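Plomimdale snack table draws a crowd and fills the hall shelves

October 4, 2018

PLOMIMDALE — It started with one bag of crackers left over from a potluck, and now the Plomimdale snack exchange is the loudest, happiest hour of the month at the old Jarman Street hall!

The idea is simple. Neighbors bring individually wrapped snacks from home, from a trip or from the back of the pantry, and everything goes into trays on the tables. You put in a few, you take out a few, and you sit down and eat them with whoever is next to you. There is tea, too, and lots of it.

"I came for the tea and went home with my pockets full," said Beathag Rankin, who has been to every exchange since the first one in March. "I tried things I would have walked right past in a store. My grandson wants to come next time just for the crackers."

The latest exchange brought in 496 snacks, the most so far, and they covered a lot of ground: rice puffs, sesame candy, fig bars, salted plums, ginger chews, and plenty of crackers and biscuits in bright little packets. Almost 17 families took part, and a few people came in off the sidewalk after hearing the noise.
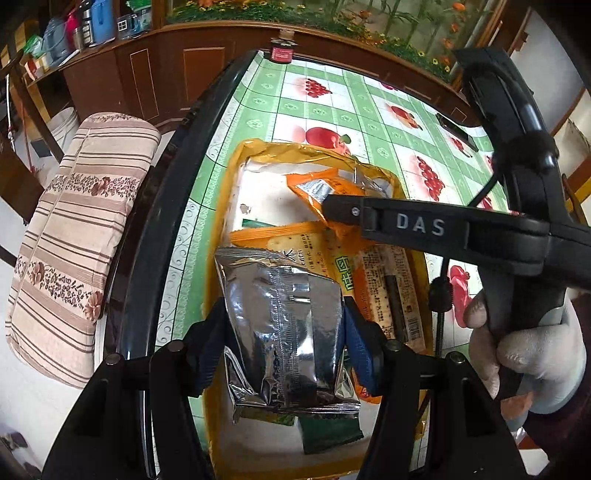
Orange, yellow and green wrappers share a tray with a silver foil packet at the snack exchange.

Sheena Galbraith runs the sorting before the doors open, and she takes it seriously in the best way. Chocolate goes on the table farthest from the windows. Anything with nuts gets its own tray and its own table by the coat rack. The rest she mixes on purpose, sweet with salty, so that people have to dig a little.

"If you line it all up like a store shelf, everybody grabs the one they know," Galbraith said. "Mix it up and they start talking. Somebody asks what's in the green one, somebody across the table has the answer, and off they go."

The talk is half the fun. Alasdair MacLeish and Tiziana Negri got into a long and very cheerful argument over whether a plain cracker needs anything on it (he says butter, she says absolutely not), and by the end of it they had a small audience and an empty teapot.

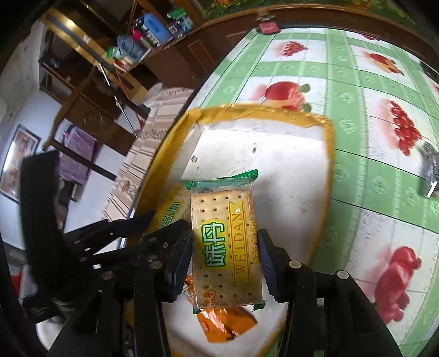
Crackers have turned into the surprise favorite of the whole exchange, and Negri could not be happier about it. She grew up dunking them in milky coffee and has been winning people over one square at a time. A good number of her converts went for the ones marked Weidan, tan squares dotted with rows of little holes, each in a clear packet with green ends and a yellow band. Negri likes to snap hers in half inside the packet before opening it, and she'll gladly teach anyone the trick. Even MacLeish tried one without butter, though he would only go as far as calling it "pretty good."

Snacks left at the end go to the Mimari after-school room, which got two full boxes this time. Murdo Pringle drove them over himself and said the kids had the lids off before he got his coat unbuttoned.

Pringle is also putting together a wall map for the hall, with a pin for every town or country a snack has come from. He has 14 pins in so far and would love to hear from anyone with family far away.

The next exchange will have a savory table for the first time. Bring sealed, single-serve snacks, and a mug if you have a favorite. Doors open at 2 p.m., and there is no charge to come in.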